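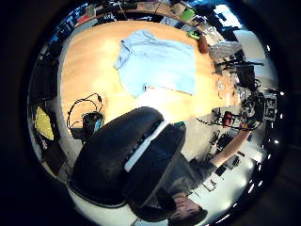 Svenja Bühler
Software, perception and calibration

3 September 2023

Back on the shirt data. Left at the end of yesterday: pose tracks from the hand-held gripper drift during the slow part of the fold, and the policy picks up the drift as if it were intent. Vinzenz thought it was the time sync. I thought it was the map. We were each partly right, and I want to get the order of it down before I forget.

Started with sync. The camera stamps each image at the end of readout and the inertial unit stamps at sample time. Our loader treated the two as the same clock with a fixed offset, and the offset was set to 17 milliseconds by someone, with no comment in the config. Ran the cross-correlation between gyro rate and image rotation on one long recording. The peak sits well off 17. Changed the loader to estimate the offset per recording and write it into the header. Residuals came down on the fast moves and hardly shifted on the slow ones, so sync was a real fault but not the one I was chasing.

Then the map. Pale blue button-up laid out on the table, light wood under it, lens wide enough to take in most of the room. The tracker likes corners and there are plenty of them along the far shelf, which is all papers and boxes, and very few on the tabletop. When the gripper goes low over the cloth the shelf slides toward the rim of the image, where our lens model is poorest. What remains in the middle is fabric, and the fabric moves. The tracker then fits camera motion to shirt motion. Plotted the inlier features over the worst recording and most of them were on a sleeve.

Two changes.

First, refitted the lens. The old calibration came from the Derketti rig and had been carried over because it was the same model of lens. The outer ring was never covered by the board. Took a new set with the board pushed right out to the black border, dropped the blurred ones, and fitted with one more distortion term. Reprojection error in the middle is unchanged. At the rim it is now small enough that I am willing to use those features instead of masking them out.

Second, masked the cloth. Rasa already had a segmentation model for the reward labels, so I reused it upstream and threw away any feature landing on the garment, with a margin for shadow. It costs some speed. Mapping is offline, so I don't care.

Rebuilt the map from a slow pass of the room and relocalized every recording against it. The square marker on the right-hand equipment sets scale and the table frame, as before. Of 1,076 recordings, 1,000 now relocalize from start to finish. I have not looked at all of the failures. The few I opened begin with the gripper too close to the table, so there is nothing static to lock on to. Wrote a check that refuses a recording if the opening second has too few static features, and put it in the capture tool so whoever is recording hears about it then and there.

Chair question again. Office chairs move between recordings, and so do people. Miloslav wants both in the mask. I would sooner let the outlier test handle them, as neither fills the image for long. A chair back close to the lens is the bad case: dark ribbed padding, high contrast, lots of very confident features. Agreed to test it both ways and keep whichever gives the lower loop error.

Planner side, short note. Ferdinand reran the fold on the Penner branch with the new tracks, no other changes. The commanded path near the hem is smoother and the wrist no longer hunts. He is still seeing the second grasp land short when a sleeve is folded under, and I don't think that is tracking. The grasp proposals come from the visible outline, and a sleeve underneath has no outline. Either we give the planner an unfold step that it can choose, or we label those starts and train on them separately. I lean to the first. He leans to the second as it is less code.

Disk on Asby is nearly full again. Moved the raw video to Risden and left the undistorted crops where they are. Anyone who runs the old loader against Risden will get the wrong offset and no warning, so I bumped the header to version 2 and made the loader stop on anything older.

To do:
Chair mask on and off, same seed.
Go through the relocalization failures properly.
Put units in the config comments.
Ask Rasa what margin she used around the collar, mine looks too tight.
Rolling shutter term. Has been on the list since December.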